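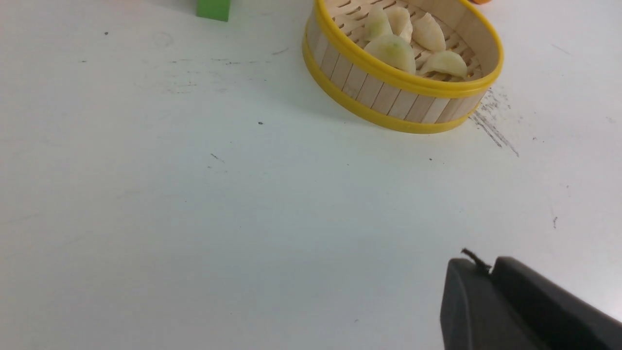
Contents | Previous chapter | Next chapter | Glossary | Index

Chapter 14
Steaming: Baskets, Racks and Filled Doughs

Before you start: read the section on boiling water safely (Chapter 3). Have a timer. Apron on, sleeves up.

Steam cooks from all sides at once. No fat, no browning. Food keeps its shape and most of its color, and a thin dough goes from chalky to see-through as the starch takes up water. That change is your best guide to doneness, better than the clock, but use the clock too.

14.1 The basket

A steamer basket is a short open cylinder with a floor full of gaps. That's all it has to do. Hold the food up, let the steam in from underneath. Bamboo is the usual choice for dumplings. It soaks up some of the drip that would run back down off a metal lid and spot the dough. Metal is easier to wash and lasts longer. Both are fine for this course.

Points to check on any basket:
- floor slats firm, none split or lifting
- gaps clear, no old dough stuck in them (use a dry brush, then rinse)
- sits level on the pan, no rocking
- no musty smell. If there is one, air it for a day and smell again

Never put bamboo away damp. Stand it on its side to dry. Colored bands or rims on some baskets are trim, wipe them down but check they can take heat before the basket goes over a pan. Display baskets sometimes can't.

14.2 Loading

Line the floor or oil it lightly. Cabbage leaf, lettuce, paper with holes punched in it. Then set the dumplings in, pleats up where the shape allows, flat side down. Leave a finger's width between them. Wrappers swell, and two that touch raw will come out as one. Pull them apart hot and both tear.

Keep part of the floor open. Cover every gap and the steam goes nowhere, so the bottom layer turns soggy and the tops stay hard. Beginners nearly always overfill. Work in batches insted.

Crescents are the first shape in this chapter (Practical 14A). Rounds of dough, filling in the middle, fold over, press out the air, pleat from one corner to the other. Vegetable fillings need salting and squeezing first or they leak. Chives, spinach and cabbage show green through a good thin wrapper, and that is a fair test of your rolling.

14.3 Heat and time

Water at a full boil before the basket goes on. Level well below the floor, about 2 inches clear. Lid tight. Small vegetable crescents, fresh: start looking at 8 minutes. From frozen, longer, up to 14, and dont thaw them first. Lift the lid away from you, the far side last to drop.

Rest one minute off the heat before you move anything. The wrapper firms up and lets go of the liner.

Key words: pleat, wrapper, liner, batch, rest

Check your kit list against the one at the end of the chapter, then turn to Practical 14A.

Related chapters and materials
Chapter 13: Poaching and Simmering
Chapter 15: Rice and Other Grains
Regional note: the Praltholm market kitchens
Worksheet: Rolling Wrappers by Hand
Simões method for folded doughs
Care of wooden tools (Appendix C)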